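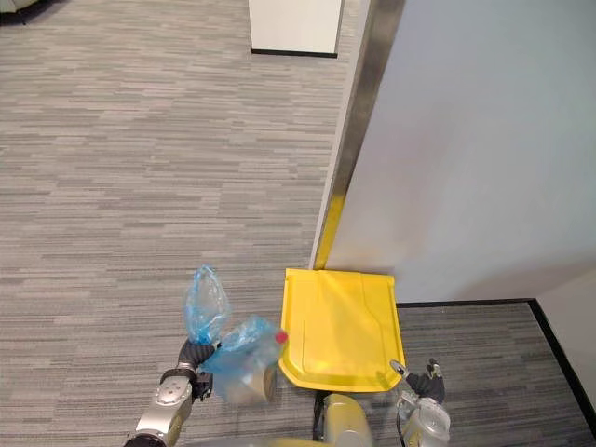

Carpet, day two

The streaky grey carpet went down in October and I have been meaning to write it up ever since. It runs through the whole of the back office at Witthorpe, including the bit round the partition, and it replaced a brown cord that had been there longer than any of us.

We chose it from three samples. Emmanuel Rashidi wanted the plain charcoal, which would have shown every crumb. I wanted something with a bit of pattern and Hamish Ritchie said he didn't mind as long as it wasn't brown. The streaks have dark and pale greys in them and they all run the same way, side to side as you come in. The fitter asked which way we wanted them and I had to ring Hamish to check.

It came as tiles, 110 in all, from a shop in Wiltcombe. We have 18 left over, stacked in the stationery cupboard. I was told to keep at least ten, so that is fine.

The black trim was extra. I had a go at doing without it and the join against the white looked rough, so I paid for it. The corners took the longest. One had to be cut twice.

As for cleaning, I hoover it twice a week. Bits of paper are easy to spot, and anything yellow can be seen from the door, lids included. Fluff is harder. I did one tea stain with warm water and a cloth and it took four goes.

Next job is the blinds. Lemaire have quoted and I am waiting on a second price.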